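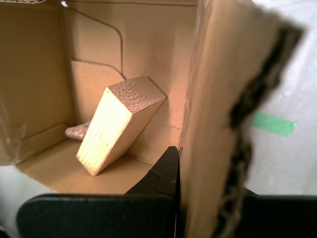 Posting a thread on our robotics club's semester project, as promised in December. Two grippers, one cardboard box, one block of wood. The task is to reach in, get the block out and set it down on the table.

The club is at Noston. We meet in the lab after the machine shop closes, so most of this was done late in the evening.

We named the left arm Vorov and the right arm Karaca. The names came from a vote in the group chat and we're stuck with them now. The team name is Ukoseck, which was also a vote.

First thing we learned: a box is harder than a bin. The flaps move. If a finger brushes a flap on the way in, the whole box slides and the block is no longer where you thought it was.

We tried cutting the flaps off. The advisor said to put them back on the list because the final demo has to use a box with flaps. Fair enough. New box.

Green tape on the table is for placement. Before each run whoever is resetting puts the box back by the tape. Before we had marks, two people would reset it two different ways and the results made no sense.
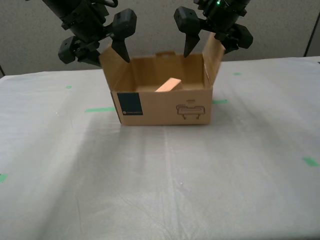 Both arms over the box, block at a tilt inside.

Second thing: the angle of the block matters more than where it sits. Flat on the bottom is bad because the fingers have to get down both sides. Tilted is easier, there is an end sticking up to grab.

So now we do both. Half the runs start flat and half start tilted. We write the start position in the log before the run. People kept filling it in afterward from memory and we had to throw those rows out.

The log is a shared spreadsheet. It has 2,503 rows as of tonight. A lot of those are from the old setup and don't count toward the final report, but we kept them.

Driving the arms by hand is its own skill. New members take about 19 tries before they stop hitting the side of the box. I was worse than that.

What helps: go slow above the box, stop, then come straight down. Don't try to fix your angle once the fingers are inside. Back out and start over.

One arm or two? We argued over this for weeks. With one arm the box gets dragged along if the block catches on the wall. With two, one can hold a flap while the other does the lifting. Two is slower to set up and both drivers have to talk to each other the whole time.

We're going with two for the demo. The one-arm version stays in the report as a comparison.

Still on the to-do list: a taller box, a smaller block, and a run with the lab lights turned down. The glare on the white cloth is bad in spots and we want to know how much it throws off the cameras.

Demo is Feb 28, 2020, in the lab. Each team gets 4 runs and the best one is scored. Anyone from the department can come watch. Please stay back from the table while the arms are on.

If you're in another club doing box picking, reply with what you use for the box. Ours get soft at the corners after a while and we go through a lot of them.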